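4.2 Changes in the work of the folding staff

The second part of the study deals with the people who did the folding before the line at Notstead was automated, and with what they do now. Notstead handles finished garments for online shops. Until May, every returned sweatshirt, T-shirt and pair of trousers was unpacked, inspected, folded and bagged by hand at long tables on the first floor. The Grullorik folding cells took over the folding and bagging. Unpacking and inspection stayed with the staff.

Before the change, 24 people worked at the tables over two shifts. None were let go during the study period, but only nine were still handling garments at the end of it. Eleven had moved to other parts of the building, mostly receiving and dispatch. One retired. The other 3 took up a job that had not existed before, known on site as demonstration work. They fold garments with a hand-held gripper while a camera records, and the recordings are used to train the cells on garments they handle badly. Some of this is done in the workplace and some in furnished rooms and homes, on beds and sofas as well as tables.

We interviewed all three demonstrators twice, once in the first month and again toward the end. All had more than six years at the tables. Their accounts agree on the main point, that the new job uses what they knew about cloth but asks them to do it in a way they would never have chosen. A folder at the tables works with both hands and ten fingers, and pulls a sleeve flat with the side of the palm without looking at it. With the gripper there are two fingers, and each grasp has to be decided on. One of the demonstrators described the first weeks as "learning to fold again with a clothes peg."

Sweatshirts come up often in the interviews. The ribbed hem and the gathered cuffs are thicker than the body of the garment and do not lie as flat, and a soft patterned cover underneath makes it harder to judge where an edge begins. Figure 3 gives the starting position for this type of garment, with the sleeves out to the sides and the hem nearest the gripper.

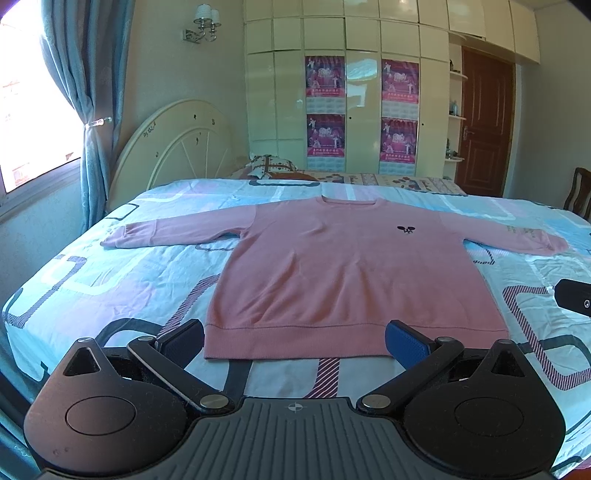

Figure 3. Sweatshirt laid out on a bed cover, fingers of the hand-held gripper apart at the hem.
Photo: Bongani Lekota, field researcher, Maluleke workplace study

Output was counted differently in the two jobs, and this turned out to matter a good deal to the staff. At the tables the target was 652 garments per shift for each group of four. People knew the number, complained about it, and generally met it. A group that was ahead by mid-afternoon slowed down and talked. The demonstrators have no shift target. They are asked for usable recordings, and the three of them together had supplied 3,950 by the end of the study. What makes a recording usable is decided by a team at Nekbridge, the contractor that maintains the cells, and the reasons for a rejection were not always passed back. Two of the three named this as the worst part of the job. They could tell when a fold was good, but a good fold was sometimes turned down and an untidy one kept.

Pay rose by one grade with the move. The demonstrators regarded this as fair. Those still at the inspection tables were less sure, and several said that the openings had been offered to people the shift leads already liked. We found no written criteria for the selection. Management told us that the leads had been asked to suggest steady workers.

The nine who stayed with the garments now inspect without folding. Their work is lighter on the shoulders and wrists, and sick days for these complaints went down. It is also quieter. Inspection stations face the conveyor, one person to each, and conversation across the old tables has mostly ended. Four of the nine brought this up before we asked about it. One said she now knew more about the cell's fault lights than about her neighbor's children.

There is also the matter of faults. When a cell drops a garment or bags it with a sleeve hanging out, the piece comes back down a side chute and the nearest inspector refolds it by hand. This was not in the job description at the start — it was added after the first month, without a change in grade. Staff called it "doing the robot's homework." The amount of refolding differs by garment and by cell, and no record of it was kept during the study, so we cannot say how much of the old work remains in this form. Inspectors put hooded garments and anything with a loose knit at the top of the list.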